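Nine Days With a Small Bag
What the old salt road from Niseck to Bruvine teaches about carrying less

2026-06-20

The road from Niseck to Bruvine was made for salt, and for many generations only salt and mules had a good reason to use it. Today the people who use it are walkers. They arrive on the morning bus, they drink a coffee in the square beside the fountain, and then most of them do the same thing, they open their bag on the bench and look into it with a worried face.

I have done it too. My first time on the salt road I carried 14 kilos, and I had been very proud of how well everything fit. There was a second pair of long trousers, a thick book about the history of the valley, a metal cup, and a small radio. On the second evening, in Biliveck, I paid to send half of these things home by post. The woman at the post counter had a stack of empty boxes ready beside her, in three sizes. She did not ask me anything, she only pushed the middle one across the counter.

This year I went again, and my bag was 8 kilos with the water. I walked for nine days, as most people do, and I want to write about what was in the bag and what was not, but also about the road, which deserves more readers than it has.

The first stage

From Niseck the path climbs through chestnut trees and is kind to the legs. The mule drivers set their stones in a careful way, each one a little raised at the front, so an animal could find its hold in rain. After so many years the middle of every stone has been worn into a shallow bowl. If it rained in the night you walk up a staircase of small pools.

It is a short stage, and you will be at the first guest house when it is still light. Here comes the moment which decides the rest of the trip, because the evening is long and there is a bed to put things on. Take everything out. The clothes you did not touch during the day are the ones to look at most seriously. A walker needs one set to walk in, one set to sleep in, and underwear enough for three days. It sounds like little when you say it in the kitchen at home, and on the road it is plenty.
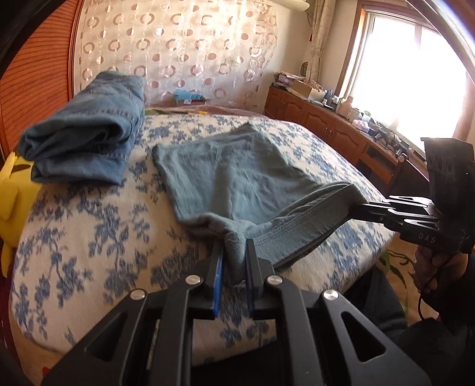 The matter of washing

All the guest houses on the salt road have a place for washing. In the older ones it is a stone basin in the yard, with a sloping side for rubbing, and the water comes directly from the hill and is so cold that your fingers hurt. The newer ones have a machine in the cellar which takes coins. I prefer the basin, I must say, although I would not like it in October when the season closes and the yards are already in shade after lunch.

The order of the evening is always the same among people who know the road. First they wash the clothes, then themselves, then they eat. The beginners eat first. They come to the basin at nine o'clock with a full stomach, and in the morning you can recognize them by the socks hanging from their bags.

Wool is slower to dry than people promise in the shops, but it forgives you a second day of wearing. Cotton is comfortable and heavy. The thin synthetic cloth is dry before the soup is finished, and it is what I would bring for anything that is worn against the skin, although it has a smell by the fourth day that no soap can fully answer. I have met a couple who carried only silk. They were very happy with it and spoke of it during the whole dinner.

About folding there are two schools. The rollers say that a rolled shirt has no creases and can be pushed into every corner. The folders say that flat things make a flat bag, and that a flat bag lies better against the back. I was a roller for many years -- now I fold, and mostly I do it on the bed, in the last light, with the window open and the bells of the cows coming up from below. It became for me a pleasant part of the day.

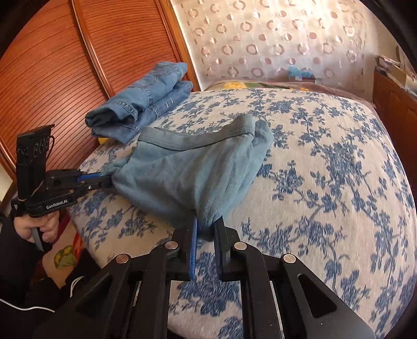

Over the pass

The fourth and fifth days are the serious ones. The path leaves the last village at noon height, as they call it here, meaning the line where the sun arrives only in the middle of the day. From there it is 1000 meters of climbing to the pass without any roof, except one stone shelter with a door that does not close. The top is at 2772 meters. A wooden pole stands there with the number painted on it, and beside the pole a long flat rock where the drivers once changed the loads. The salt went on to other mules, which knew the far side, and the first mules went home carrying wine and lamp oil.

I like this idea, that even the animals did not carry anything over the whole distance. The drivers had little for themselves either. In the small museum in Biliveck there is a list of what one driver owned on the road: a blanket, a knife, a wooden spoon, a shirt, a second shirt for church, a needle. The needle was listed with its value, and it was worth more than the spoon and the knife together. A walker of today who has a needle in the bag is still a popular person. I lent mine two times.

On the far side the weather is different. The grass is shorter and yellow, there are stone walls in place of fences, and the people greet you with another word. The path goes down in wide turns because a loaded mule cannot brake well, and for the knees this is a great mercy. I passed two evenings in the same guest house there for no reason except that the bread was good. My clothes were all clean on the second evening and I had nothing to do, so I sat outside and mended a strap which was not yet broken.

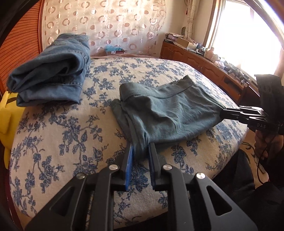 Gray-green boxer briefs on the bed, with the waistband along the top.

After this the road follows the river. It is flat and a bit dull, and a part of it goes beside the car road, where you should walk early in the morning before the trucks of the quarry begin. Many walkers take the bus for this piece. I walked it, with some bad words, and was rewarded by the last two hours, when the path goes up once more through vineyards and shows you Bruvine with its yellow tower and the long roof of the salt house.

The salt house is a market hall now. On Thursdays they sell vegetables in it, and cheese, and also a great number of used backpacks, at very fair prices and most of them large.

If you go

The bus to Niseck leaves every morning from the railway station in the valley, and on Sundays there is only the early one. Beds should be reserved for the two nights before the pass, while elsewhere you can arrive and ask. Sheets are given in every house, so the sleeping bag can stay at home. Bring soap in a piece, a short cord for hanging, and coins for the machines. The post office in Biliveck is closed between noon and three.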